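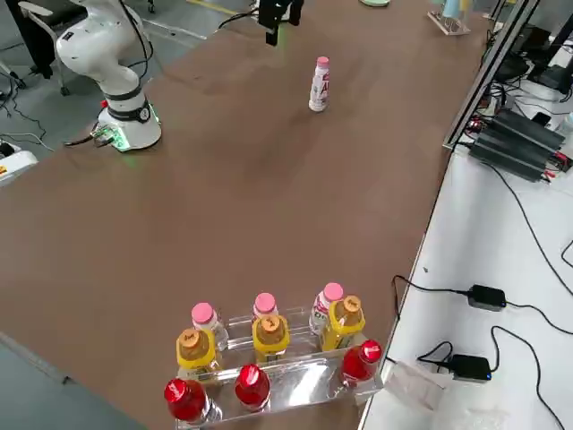 Koltirley Bottle Rack Set

README

Contents
Overview
Rack and bottles
Layout rules
Fields
Known issues
Contact

Overview

Koltirley is a set of 323 top-down and angled views of drinks bottles on a tabletop and in a stepped rack. It was put together for work on shelf layout: which product is in which row, which slot is free, and which bottle has been left out on the table. Labels are per bottle and per slot. Collection was finished in January.

Rack and bottles

The rack is clear acrylic with stepped tiers. A full load in the standard layout is three rows of three. Three product types are used:

pink_cap – pink cap, white label with pink graphics. Back row.
tea – amber-colored tea, tan cap with a dark logo, yellow label around the shoulder. Middle row.
red_cap – glossy red cap, clear body, transparent liquid. Front row.

A bottle standing outside the rack is labeled loose and keeps its product type. A loose pink_cap next to a full rack is a valid case and is not an error in the slot table.

Layout rules

Slots are numbered by row (back, middle, front) and then left to right as seen by the camera. One product type per row in the standard layout. Mixed layouts are stored in the folder "mixed" and make up 90 of the 323 views. Bottles stand upright in every view. Lying bottles were left out of this release.

Fields

view_id – integer
layout – standard or mixed
slot – row name plus position, or loose
product – pink_cap, tea, red_cap
occluded – yes or no
label_side – front, side, back, unclear

occluded is set to yes when any part of the bottle is hidden by another bottle. In the standard layout this mostly affects the back row, where a tea bottle can stand in front of a pink_cap. Reflections along the rack edges are not treated as occlusion.

Known issues

Molter, the labeling tool, dropped label_side for 11 views on export. These were filled in by hand.
In 7 views the front left bottle touches the image border. The box stops at the border – it is not extended.
Liquid level is not labeled.

Contact

Layouts and slot table: Anca Nedelcu
Label checks: Evelien Brouwer

Please give the view_id when reporting a wrong label. Corrections are merged on Friday.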